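Cloreck – Recrutamento
Auxiliar de Preparação de Bancadas e Loiça (M/F)
Publicado em 21 de fevereiro de 2026

A Cloreck torna pública a abertura de candidaturas para o preenchimento de 2 postos de trabalho de Auxiliar de Preparação de Bancadas e Loiça, a exercer nas instalações de Conedstead, edifício Nostitz, piso térreo.

Enquadramento

O serviço mantém um acervo de utensílios de cozinha e de mesa – formas, travessas, taças, copos e talheres – que é disposto, recolhido, limpo e novamente arrumado ao longo do dia, segundo planos de mesa previamente aprovados. O inventário conta atualmente 3.741 peças, distribuídas pelas salas do piso térreo e pelo armazém Yurchenko. Cada bancada é preparada com um número reduzido de peças, colocadas sobre o tampo nas posições indicadas no plano respetivo.

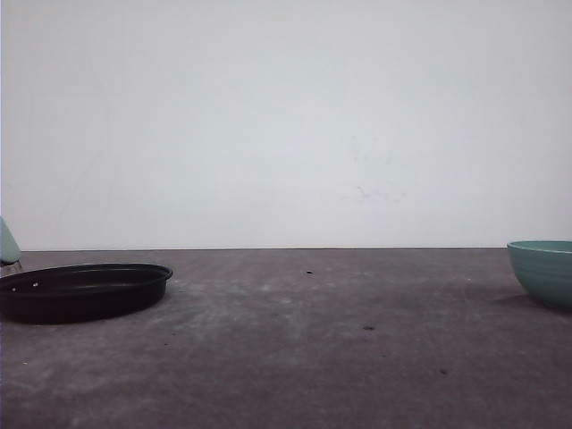

Bancada de trabalho, com recipiente redondo de rebordo baixo à esquerda.

Funções

Compete ao Auxiliar:
Dispor as peças nas bancadas de acordo com o plano de mesa em vigor;
Recolher, lavar e secar a loiça utilizada, respeitando as instruções próprias de cada material;
Limpar os tampos entre preparações e comunicar manchas ou marcas persistentes;
Verificar o estado das peças e retirar de circulação as que apresentem lascas ou fissuras;
Registar entradas e saídas do armazém Yurchenko.

A distribuição das tarefas é feita no início de cada turno pela coordenação do serviço. Durante o período de integração, o trabalhador acompanha um colega com experiência na função.

Requisitos

Os candidatos devem possuir a escolaridade obrigatória e disponibilidade para trabalho por turnos. É exigida destreza manual, atenção ao pormenor e capacidade para permanecer de pé por períodos prolongados. Valoriza-se experiência anterior em copa, cantina, hotelaria ou armazém.

A verificação das peças inclui o interior dos recipientes. Nos copos e nas taças, o rebordo, as paredes internas e o fundo são observados individualmente antes da colocação na bancada.
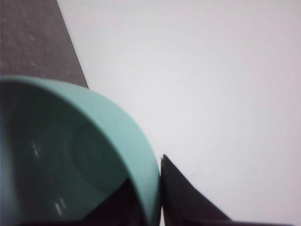 As peças de uso diário são guardadas por tipo e por cor, em prateleiras identificadas, e a sua reposição deve ficar concluída antes do fim do turno. O manuseamento de peças de vidro está reservado a trabalhadores que tenham concluído a formação interna.

Condições

Contrato de trabalho a termo certo, com início após a conclusão do processo de seleção e termo em novembro, eventualmente renovável. O período de férias é fixado nos termos da lei. A Cloreck fornece vestuário de trabalho e calçado antiderrapante.

Candidaturas

As candidaturas devem ser entregues na receção do edifício Nostitz, no prazo de 21 dias a contar da data de publicação, acompanhadas de curriculum vitae, certificado de habilitações e carta de motivação com o máximo de 500 palavras. Não serão consideradas candidaturas incompletas ou recebidas fora do prazo.

A seleção compreende avaliação curricular, entrevista e prova prática de disposição e arrumação de loiça. Os candidatos admitidos à prova prática serão convocados por escrito.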